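Clastent pick-and-place kit: is the annual service plan worthwhile?

Navulus
We are assessing the Clastent kit for our Plutthorpe site. The quotation is 1710 pounds, with a further 958 for the service plan. Comments from existing users would be welcome. 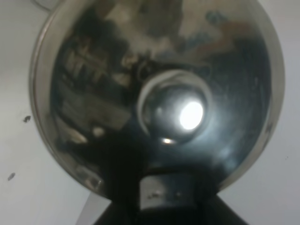
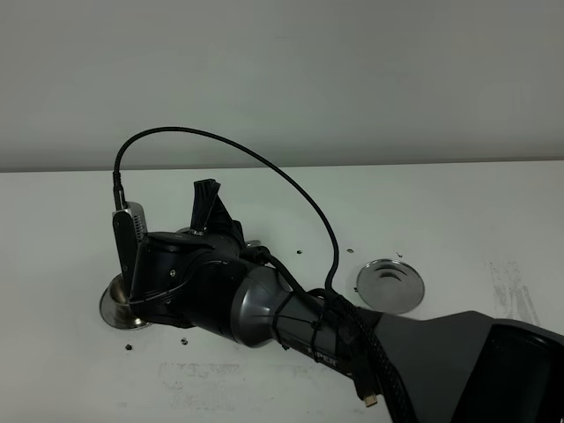
Our principal concern is cabling at the wrist. The supplier states that replacement leads are dispatched within 5 working days.

Major
We declined the plan and have had no cause to regret it. Leads may be ordered separately for 45 pounds.

Plutthorpe_Tech
I must disagree. The plan includes calibration, and paying for that by the visit cost our department more.

Navulus
Thank you both. I shall request a written list of what each visit covers.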